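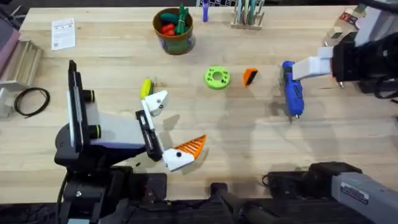

Ticket 163 - Two-arm bench, shared zone rule
Last updated: Friday, 16:40
Reading time: 2 min

Raised by: Urmila Saxena
Assigned to: Waqas Farooqui
Status: open, awaiting sign-off

Reported fault: both arms stop when the right arm is sent to the blue tool while the left arm is at the yellow and green item. The Trullier controller logs a zone conflict. No contact between the arms. Restarting clears the stop, but it returns on the next run.

Checks made (WF):
Cables reseated at both bases. No change.
Speed limit read back from both arms. Matches the bench sheet.
Zone file compared with the master copy on Pakesau. The file on the bench was two versions old. In the old version the shared zone takes in the whole middle strip, including the green ring and the orange and black piece.

Action: current zone file loaded, 20 runs made with nobody inside the floor line. No stops. Left arm now holds at its own side until the right arm reports clear.

Comment (US): please do not close yet. Site rule is that any change to a zone file is checked by a second person before normal work starts again. Loading the file and testing it are both down to the same name here.

Comment (WF): agreed. Bench tagged out - Arain shift lead told. Items on the table left where they are so the check uses the same layout.
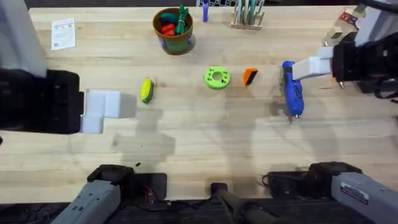 Can the second check be done from the log alone?

The checker has to be at the bench, with the stop button in reach, and watch at least one full run at reduced speed. The log is read afterwards and attached to the ticket.

Comment (US): I can do it after the Oson handover. Leave the tag on until then. Also needed before closing: old zone file removed from the bench machine, and the version number written on the bench sheet.

Comment (WF): old file removed. Version number to be added at the check.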